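Toast Deserves a Tray

I will defend the breakfast tray to anyone who'll listen. A plate is fine if you're sitting down like a grown-up, but I butter standing up, and crumbs go everywhere! My tray has a rim, and so do my standards (such as they are).

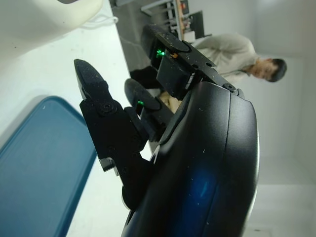 A blue plastic tray with a raised rim, on a white tabletop.

Plain plastic, too. I once paid 60 dollars for a fancy Brendberg one with handles, and it mostly holds mail now. Park the tray right next to the toaster, no walking across the kitchen with hot bread in your fingers.

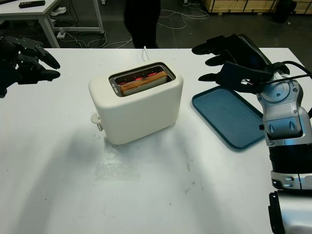

And two slots are plenty, by the way. My sister-in-law swears by four, and half of hers have been cold since June.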